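Teleoperation Notebook, Skernov Laboratory
Entry: Tuesday, February
Task: Wheel grasp, floor station
Status: Demonstrations in progress

Purpose of the session

The session continued the collection of operator demonstrations for the wheel grasp task. The arm is driven by remote control from the Tomside console, and the operator closes the gripper on the wheel, holds, and releases. Each demonstration is recorded as one episode. The policy will be trained on the accepted episodes only.

Setup

The wheel remains attached to its frame on the carpet for all trials. Gripper speed was limited at the console to the lower setting. The hold time was set to 4 seconds, measured from the moment both fingers report contact. Recording was handled by the Cassim logger, version unchanged from the previous entry. Episode numbering resumed at 1658.

Before the first trial the operator completed the standard warm-up, consisting of free motion without contact. A small delay between the hand controller and the arm was noted during the warm-up. It was cleared by restarting the console and did not return.

Procedure and observations

The instruction sheet asks for one finger near the top of the tire and the other near the bottom, with the hub between the two fingertips. The first attempts were made with the wrist too far forward. In those attempts the lower finger reached the rim first and the upper finger closed late, which turned the wheel slightly before the grasp was complete. These episodes were marked as rejected at the console.

The approach was then changed. The operator brought the wrist in from the side, paused short of the tire, corrected the height, and closed in a single motion. Episodes recorded with this approach were more consistent, and the force readings on the two fingers were closer together.

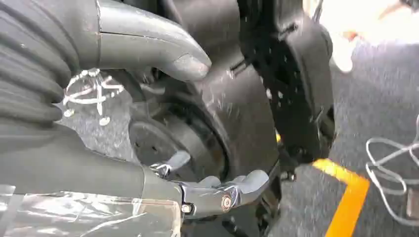 Wrist camera view, upper and lower fingers on opposite sides of the tire.

The frame piece behind the tire leaves limited room for error on the far side. Operators should watch it in the wrist view during the last part of the approach and should not rely on the overhead view alone. Two episodes were stopped by the operator when the distance could not be judged, and both are logged as aborted.

Results

8 episodes were accepted. Log files were limited to 600 frames each, and one otherwise good demonstration ran over the limit and lost its release phase. It has been kept in a separate folder and is not to be used for training until the group decides how to treat incomplete episodes.

Open items

Confirm with Volteck whether the grip force limit can be changed between episodes without restarting the controller. The current manual does not cover this.

Revise the instruction sheet to include the pause before closing. The present wording, "approach and grasp," led operators to combine the two steps.

Compare the rejected episodes with the accepted ones for wrist height at first contact. If the difference is clear, a height check may be added to the acceptance script.

Next session: same task and same console settings, with a second operator. The wheel is to be left in its present position.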